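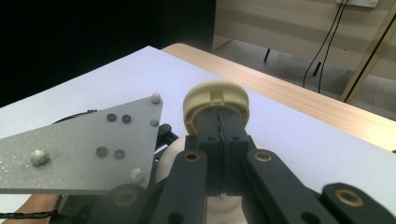
The cell that no one has to program

The brochure for the Yu cell has a line in it that the people at Grella can recite from memory, usually with a straight face. It says that the robot is taught "by showing, in an afternoon, by anyone". Grella makes and packs plastic closures in a long brick building on the edge of Batstead, and it has had its Yu since May. The afternoon is still going on.

I should say at once that the robot works. It stands in a corner of the packing hall, an arm on a pedestal behind a low screen, and it lifts cream caps out of a tray and sets them notch forward on a carrier. It does this at a pace that would get a person spoken to, though it doesn't go home. What I had come to find out was what it takes to keep it doing that, and the answer had very little to do with the arm. For most of my two days I sat at a white table in a side room, watching someone look after a tool you hold in your hand.

The tool is a gripper with no robot attached. Its two fingers are carried on black linkage arms. A plate is fixed beside it, grey and slightly glittery, with white round markers on it for the overhead cameras to follow. The operator picks up a cap, carries it, puts it down. The cameras log where the plate went, and software turns many such trips into something the arm can repeat. Fokimden, which supplies the cell, calls this recording. The staff call it doing caps.

All the cleverness rests on a simple bargain. The gripper in the hand and the gripper on the arm must be the same gripper, or near enough that the software can't tell. Keep that promise and the system is, I admit, rather good. Break it by a little and the arm will do exactly what it was shown, in slightly the wrong place, with great confidence.

Where the play gets in

The fingers go up inside the hollow of the cap and hold it from within. That's a sensible way to pick up a round thing with a ridged rim, and an unforgiving one. If the fingers lean, the cap leans, and the notch that should face forward ends up facing somewhere near forward. The carrier accepts this without complaint. The filling line at the customer's end doesn't.

Leaning starts in the pivots. The arms turn in brass bushings, bright little rings set into the black, and the whole feel of the tool lives in them. When they're good, the linkage moves as one piece and the two fingers come together evenly. When they're worn, one finger arrives first. You can feel it before you can measure it, I was told, and then I was handed the spare tool with its old bushings still in, and I felt nothing whatever. It took several goes, opening and closing it beside my ear like someone choosing a melon, before I noticed a faint tick on one side.

Fokimden's handbook gives the bushings 80 hours of recording before a check. Grella's technicians look at them every morning. The handbook, they point out, was written for a tool that stays on its stand when not in use, and theirs gets put down on tables, picked up by the wrong bit and once, to general silence, dropped.

The morning check goes like this. Wipe the arms with a dry cloth. Hold the tool up with the fingers level and rock each one sideways with a fingertip. Open and close it slowly, then quickly. Look down the gap between the fingers, where a black cord runs, and see that it lies straight and hasn't frayed. Put a reference cap on and see whether it sits square. If it doesn't, the pivots come apart.

Replacing a bushing is a small, slow job. The old one is pressed out, the seat is cleaned, the new one is pressed in dry and the arm is turned by hand until the stiffness eases. I watched one done in 19 minutes, which included a search for the right driver. The brochure shows no one pressing anything into anything.

The plate and its screws

If the bushings are the part that wears, the plate is the part that lies. It is held by dark round-headed screws, in pairs, and the markers stand up from it at the corners and along an edge. To the cameras, the plate is the tool. They never look at the fingers. They know where the fingers are only because someone once measured the distance from the markers to the fingertips and typed it in.

So a plate that has crept is a serious matter, and it can creep without anyone noticing, because nothing falls off. The recordings look clean. The paths on the screen are smooth and plausible. Then the arm reaches for a tray and closes on air, or pushes a cap over with the side of a finger.

Grella found this out in its second month, when a full day's recording had to be thrown away. The plate had shifted by three millimetres. The supplier's support line suggested that lighting might be to blame, and a blind was duly fitted to a window. The blind is still there. It's quite a nice blind.

These days the screw heads get a dab of paint across the edge, so that any turning shows as a broken line. The paint comes off when the screws do, and a fresh dab goes on afterwards. It costs next to nothing and it was thought up on the shop floor, and I'd like to report that it has since turned up in the handbook. It has not.

The markers have their own rules. Clean hands or gloves, and never hold the tool by them, however handy they look. Their finish is meant to be a bit rough, and a thumb will polish it over time. A shiny marker throws light back oddly and the cameras begin to guess. Twice during my visit the tracking dropped out for a moment, and both times the operator stopped, wiped, waited for the screen to settle and started the trip again from the tray. The half-finished run is deleted by hand. Leaving it in is the sort of thing that seems harmless.

What counts as labour

Fokimden's sales figures claim that the Yu removes 90 per cent of the engineering time from a packing cell. I asked how this was worked out and received a chart. As far as I can tell, the sum counts programming as engineering and counts nothing else. Time spent holding the tool is "use". Time spent on bushings is "care". Checking the plate against its jig falls under "start-up". The hours haven't gone anywhere. They have been given other names, and in some firms, I suspect, other pay grades.

To be fair to the machine, the work that replaces the programming is work that Grella can do for itself. Under the old cell, any change to a cap meant ringing an integrator and waiting. When the rim was redesigned this autumn, two members of the packing team did caps for a morning, and the arm was running the new part the next day. The production office is pleased about that and says so freely. It is less keen to discuss the fortnight of small corrections that followed, in which the notch was the trouble again, and in which the cause was at last traced to a cable dragging at the operator's wrist.

That one interests me more than the plate. The cable wasn't broken. It lay across the forearm and, on the way to the carrier, gave the hand a slight tug, which every operator corrected without thinking. The arm has no such cable. It had learned the correction all the same, and it went on politely pulling against nothing at the end of each move. No inspection of the robot would have found this. Someone had to sit at the table and watch a person's arm.

Cables are now led back over the table in a loose loop with plenty of slack, and whoever is recording makes a few empty passes first to be sure nothing catches. It's on the checklist, in biro.

The spare

There's a fair case for the Yu, and it would be stronger if the people selling it made it plainly. It suits a firm with patient staff, a part that changes often and somebody who doesn't mind fiddly repairs. It will suit a firm badly if the tool is treated as a sort of remote control and left in a drawer with the tape guns. I've now visited more than three sites using equipment of this kind, and Grella's is the only one where I was shown the worn parts before the working ones.

The spare tool was due to be rebuilt while I was there, but the bushings that came were the wrong size, packed in the right bag. Fokimden has promised a new set for 2nd December. Until then the good tool is being used on one shift only, and the late shift runs the arm on what it has already been shown, with the old cap, which there happens to be an order for.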